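Tudmont planner thread, part 4. Mostly about why the grasp sampler changed and what it cost us. November 21, 2019

Background for anyone joining now: Tudmont is the pick planner. It takes a depth image and a segmentation mask, proposes grasps, scores them, and hands the best one to the arm controller. Trulden is the logging and replay tool that sits alongside it.

The old sampler drew grasp candidates evenly over the whole mask. Fine on a flat table with gaps between objects. Poor in a full basket, where most of the candidates put a finger straight through a neighbour.

It did reject those, but late. Each candidate went through the full collision check before being thrown away. On a packed basket we were spending 85 per cent of planning time on grasps that a cheap test could have removed.

The cheap test is now in. Before anything else we take the two finger footprints, project them on to the height map, and ask whether either one lands on something higher than the planned fingertip depth. If so, drop it. No mesh, no inverse kinematics.

It is wrong in one known case: soft things. A folded cloth reads as solid in the height map, but a finger can push into it without harm. The test rejects those grasps and we lose good candidates.

Current fix is a per-segment compliance flag. If the segmenter labels a region as fabric, the height threshold is relaxed by 8 mm. Crude, but it is a single number and easy to reason about.

Spiky rubber is the awkward one. The bristles come back as noise in depth, the surface normals are useless, and the segmenter likes to split one ball into several.

We now smooth normals over a wider patch when local variance is high. The grasp axis stops jumping between frames. It also rounds off the edges of small hard objects, so the wide patch is only used above a variance limit.

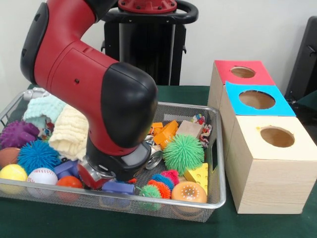 Gripper down in the toy basket. Cloth, spiky balls, a baseball and a can lid, all in one height map.

Metal is a separate problem. Shiny lids give holes in the depth image, and the old code filled holes with the median of the surrounding pixels. In a basket that median can belong to a different object entirely.

Holes are now marked unknown and carried through as unknown. A grasp whose fingers cross unknown cells gets a penalty in the score. It isn't rejected outright, or we would never pick anything shiny.

The wire mesh has its own handling. Depth through mesh is a mixture of wire and whatever lies behind it. We fit the rim once at start-up, build four planes from it, and treat those as solid walls in the collision model. Nothing the camera says about the sides is used after that.

Consequence: if the basket moves, the walls are wrong. There is a rim check before each plan and it refits if the error is over threshold. Refitting is slow and I would like it off the main thread.

On the control side, the descent is still a straight line with a force stop. Henine (the motion layer) now reports which stage the stop fired in. Before, a stop was a stop, and you had to replay the log to find out whether the fingers had reached grasp depth.

Trulden gained a filter for this. You can pull every attempt with an early stop and step through the height map, the chosen grasp and the force trace side by side. The replay set stands at 3122 attempts.

One bug found that way: the force baseline was being taken while the arm was still slowing down, so it carried some of the deceleration with it. Early stops on a long approach were partly our own doing. The baseline now waits for joint velocities to settle.

Not done: any notion of moving one object to reach another. The planner picks the best thing it can reach and that's all. The Kemppainen branch has a start on push actions, but it does not share the new height map code and I haven't tried to merge it.

Also not done: tuning the unknown-cell penalty. It is set by hand. Too low and we chase lids, too high and they stay until last. I'll sweep it on the replay set, with the caveat that replay can only score grasps we tried.

Config change if you run this yourself: sampler.precheck is now on by default. Turn it off to get the old behaviour. The flag goes away in January.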